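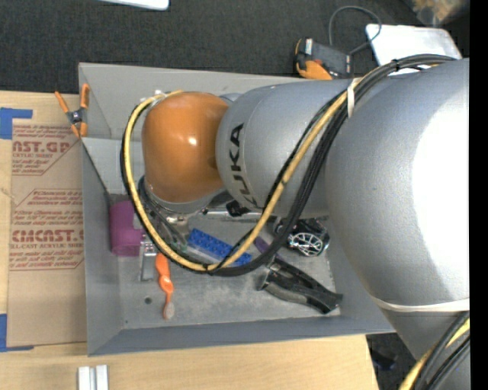 Chores and robots: quick answers

Can it tidy a mixed bin yet?
Sort of. Toothbrush, mug, toy brick, clamp — all sorts in there, and that's the hard bit. Same part every time is easy.

How often does it get a grip?
Our July run at Tramora: 787 tries, 216 missed. Mostly thin stuff and things lying up against teh wall.

Would you have one at home?
Not an arm this size, no. Laundry, dishes — still you.

Shop floor?
Yes, for dull repeat jobs. Fence it off propperly.

Who do I ask?
Embla Bråten, parts desk.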